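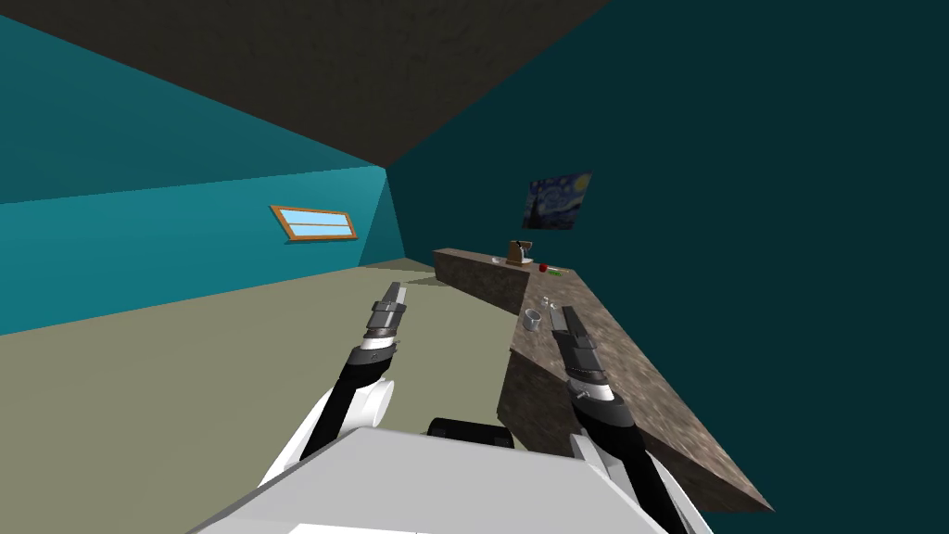 # Mug grasping in simulated kitchens: does a wrist view help?

Project report, Derese module, April

## 1. Question

Policies trained on simulated demonstrations often reach a mug and then close the gripper in the wrong place. We wanted to know how much of this error comes from the camera view. Two policies were compared on one task: pick up a mug from a kitchen counter and hold it clear of the surface. The first policy received the head view only. The second received the head view and a wrist view.

## 2. Setup

All runs used the Turnlow simulator and its two-armed robot model with parallel-jaw grippers. Kitchen layouts came from the Leden scene set. Wall color, counter material and the objects on the counter change between layouts. The mug model stays the same, but its starting position and handle direction are drawn at random.

We recorded 80 demonstrations by teleoperation and removed five in which the operator dropped the mug. The remaining 75 were used to train both policies with the same network size, learning rate and number of steps. Actions are joint targets for both arms plus one opening value per gripper. Arm choice is left to the policy.

A trial counts as a success if the mug stays between the fingers until the time limit. Mug orientation is not scored. A strongly tilted mug is therefore accepted, as long as the grasp holds.

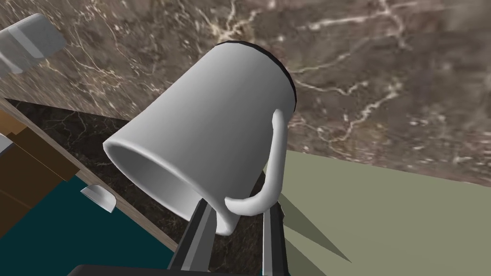

**Wukgate**
*Student, simulation and control track*

## 3. Results

The policy with the wrist view had fewer failed grasps. Most of its gain came from layouts in which the handle pointed away from the torso. With the head view only, the fingers tended to close too early in those layouts and push the mug along the counter.

Reaching was nearly the same for both policies. The difference appeared in the last part of the approach, where the gripper hides much of the mug from the head camera.

Training time per policy was around 19 hours on the lab machine. Adding the second view made each step slower, but the loss leveled off sooner.

## 4. Limits

Only one mug shape was tested. Contact friction was left at the simulator default, and grasps on the body near the handle may be less stable on hardware. Lighting was not varied on purpose. The head-only policy was also not retrained with a higher image resolution, so part of the gap may be due to pixel count on the mug.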